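Crates, slats and turnips: laying out a small vegetable display

18 May notes from the Clemesau shop floor

Print this page | E-mail this page

The produce manager at the Clemesau farm shop has run the vegetable section since November, when the flat tables were taken out and tilted shelving went in. The change was made to suit small deliveries. "A flat table wants volume," she says. "Put one box of turnips on it and it looks like the end of the day. Put the same box in a crate at an angle and the customer can see all of it from the aisle."

The shelving came from Norðdahl and is set at 16 degrees. She tried 27 first. Potatoes rolled to the front board and stayed there, and the back half of the crate showed bare wood.

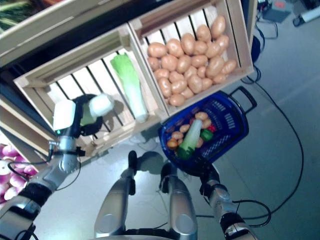 Photo: Clemesau farm shop

Each crate takes one line where possible. Potatoes are heaped, because they hold a slope and do not mark easily. Leeks are laid lengthways, roots towards the customer. "People lift a leek by the white end. If the leaves face forward they pull on those and the leaves tear."

Crate choice took longer than shelf choice. Solid-sided boxes were cheaper, but moisture stayed in the bottom layer. Slatted pine from Gonton lets air through on every side and can be brushed out dry. The shop owns 61 of them, and a crate with a split slat is taken off the floor the same morning.

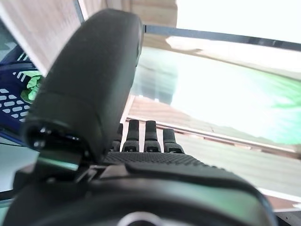 She is strict about handling. Roots can be tipped from a sack in a slow pour. Anything with a leaf is placed singly. Pumpkins are carried with a hand underneath and never by the stalk, which snaps and lets rot in. The rule applies to staff and, as far as she can manage it, to customers.

Asked which line causes the most trouble, she names napa cabbage. It is tall and heavy at the base, and the outer leaves bruise under their own weight if it is stacked. 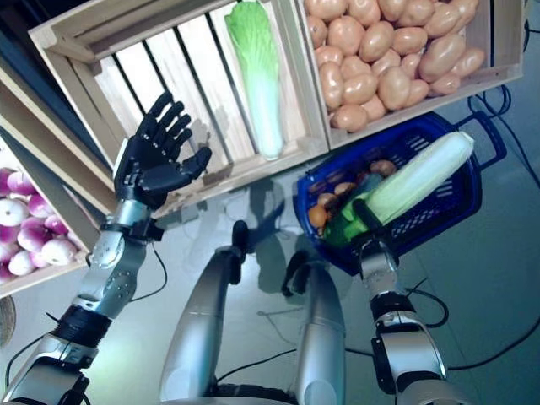

"Stand it up with the base at the front and let the back slats take the leafy end. One to a crate is fine. I would sooner sell from a thin crate than trim six heads at closing."

Turnips go close by for colour. The purple tops do a good deal of work beside potatoes, which are brown and are always going to be brown. Pumpkins go on the upper tier, orange and green set alternately, and the crate next to them is allowed to be mixed: red vegetables with their green tops on, a broccoli, a cauliflower still in its leaves.

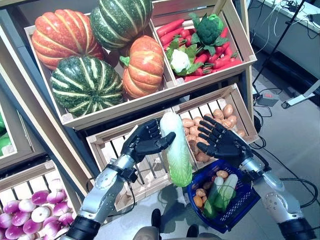
Baskets were the last item settled. The shop had used paper carriers, which failed at the bottom when the roots were damp. It now keeps blue plastic baskets from Plarkard, open at the sides so that soil drops through and they can be hosed down. She bought about 200, more than the shop needs on any one day, and keeps the spares under the stairs.

Next on her list is the labelling. The present cards clip to the front board and get knocked off whenever a crate is refilled. She wants them on the shelf edge and has asked for a price.

Print this page | E-mail this page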